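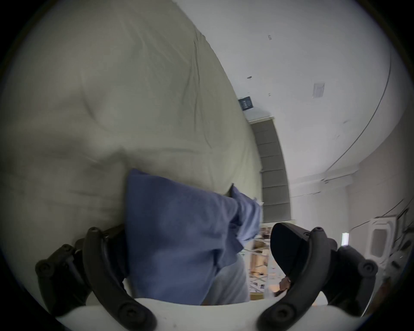
# Pre-session check: bed making and cloth handling

Rolis household chores trial, July 8, 2024

- [x] **Gripper screws tight, both fingers.** Done by hand.
- [x] **Finger pads clean.** Lint wiped off. The Brisetti pads pick it up faster than the old ones.
- [x] **Fingers close evenly.** Fine at low speed. Not checked at full speed.
- [ ] **Pinch force under limit.** Gauge battery flat. Redo before anyone works beside the arm.
- [x] **Cables off the floor.** One retaped near the door.
- [x] **Emergency stop.** Tested twice, stopped both times.
- [ ] **Walkway 600 mm clear.** Short on the window side. Move the chair.
- [x] **Bedding free of pins and loose buttons.**

**Comments**

Picking up a single cloth is good enough to leave running with someone in the room. Bed making isn't. In January the arm finished 8 beds out of 30, and most of the misses were at the corners — it takes two layers and drags the sheet off with the duvet. A person is still quicker and does a neater job.

Folding towels is somewhere in between. No unattended runs until the force check is signed.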